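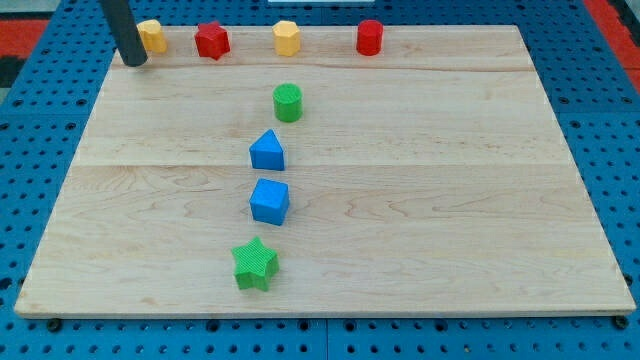

So the Parkley is getting its screen back! I've been bugging the front desk at our little movie house since spring, and this afternoon they finally put a note in the window saying regular shows start again in December, with four nights of older films to kick things off.

If you're new in town, the Parkley closed its main room when the projector quit, and ever since then we've all been driving 60 miles to see anything that isn't a superhero picture. I did that drive for a two-hour family drama in the rain and I'd do it again, but I'm very glad I don't have to.

The opening film is "Bondeo," a river melodrama I first saw on a worn-out tape at my aunt's house (no subtitles, she talked me through it). It flopped when it came out, then played for months in small-town theaters and made its lead a star. The songs are the reason to go. There's a boat number near the middle that I've been humming since I read the note, and my whole household would like me to stop.

Second night is "Sundus," which I haven't seen. A friend tells me it's slow and sad and that the ending is worth the wait. Third is "Lo," a crime movie with the same lead playing twins, one of them in a terrible mustache. I love it, mustache and all. The last night is still blank on the note. I asked, and the desk said they're waiting to hear back on a print. My vote is for a comedy, because two of those three will have people sniffling in the parking lot.

A few practical things. The room used to hold 500 but they've taken out the side balcony seats, so it'll be 200 for now, and I'd get there early. Doors open at 6:30 and the film starts at 7. Tickets are at the window only, cash or card, same price as before. All the films will have English subtitles this time, and I did double-check that one. The snack counter will be open too, though they couldn't tell me if the good samosas are coming back.

I'll be there opening night, left side, near the aisle. If I hear anything on the fourth film I'll add it to this post.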